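En defensa del cepillo y el recogedor de mano
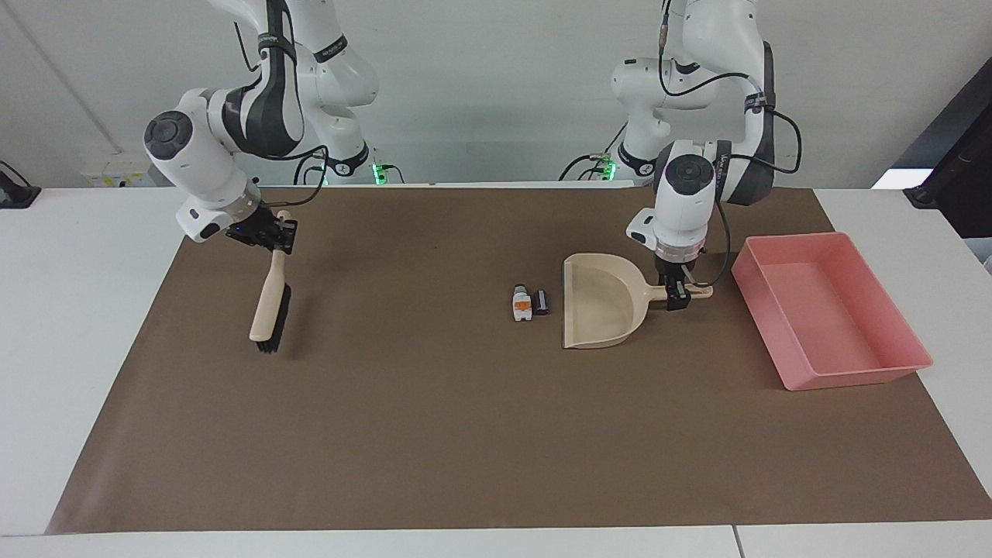
Cepillo de cerdas negras y recogedor color crema, sobre la mesa.

Tengo una aspiradora de mano Dastley que me costó 62 euros y que vive en el fondo del armario, enchufada a su cargador como si estuviera en cuidados intensivos. La compré convencida de que iba a cambiarme la vida (¡lo decía la caja!) y la he usado, siendo generosa, para las migas de dos desayunos y para el pelo del gato de mi hermana. Lo demás lo recojo con un cepillo y un recogedor de plástico, de los de toda la vida, y vengo a defenderlos con todo el entusiasmo que me cabe.

Empecemos por el ruido. Llevamos semanas metidos en casa, con las ventanas abiertas al patio, y yo ya sé a qué hora aspira cada vecino del bloque. La del segundo, a las ocho. El del ático, después de comer, justo cuando una cierra los ojos en el sofá. El cepillo hace ris, ris, y ya está. Puedo barrer la mesa mientras alguien habla por teléfono a medio metro, y puedo hacerlo a las once de la noche sin que me odie medio edificio.

Luego está lo de poder elegir. La aspiradora se lo traga todo: la miga, la pelusa, el tornillito de las gafas que llevabas buscando desde el martes. ¿Y quién mete después la mano en el depósito? Yo no, desde luego. Con el recogedor, en cambio, miras. Cuando trabajo sobre la mesa siempre acaban rodando por ahí cosas pequeñas, un tapón, una pieza de algo, un botecito minúsculo, y basta apoyar el recogedor plano, arrimar el borde y empujarlas con las cerdas. Si algo merece la pena, lo rescatas con dos dedos. El resto, a la basura.

Mi amiga Rianne Leemans no está de acuerdo, claro. Ella es de Druvham, una marca que por lo visto hace una cosa con luces que te enseña el polvo antes de chuparlo, y me manda vídeos. Vídeos de polvo, en serio. Dice que lo mío es nostalgia y que el recogedor siempre deja esa rayita fina en el suelo, la que persigues hacia atrás por todo el pasillo hasta que te rindes y la metes debajo de la alfombra. Ahí tiene razón y no se la voy a quitar. La rayita existe. Pero depende muchísimo del borde: si apoya bien en toda su anchura, se queda en casi nada, y si está mordido o alabeado no hay nada que hacer, compra otro.

Por eso me enfada un poco que estos cacharros se compren sin mirarlos. Nos pasamos tardes enteras comparando baterías y el recogedor lo echamos al carro de camino a la caja, el que haya, del color que haya. Yo les pido poco: cerdas tupidas, un mango en el que quepa la mano entera y una pala ancha y no muy honda. Ah, y un agujero para colgarlos, que dentro de un cubo se doblan las cerdas y ya no hay quien las enderece.

¿Que para una alfombra de pelo largo no sirven? No sirven. ¿Que hay que agacharse? También, y mi espalda lo nota cada vez más. Para el pasillo saco la escoba grande y tan contenta. Pero para la mesa, el alféizar, el rincón de la tostadora o la tierra de la maceta que he vuelto a volcar esta mañana, me quedo con mi cepillo. La Dastley, por cierto, la regalo. Quien la quiera, que me escriba.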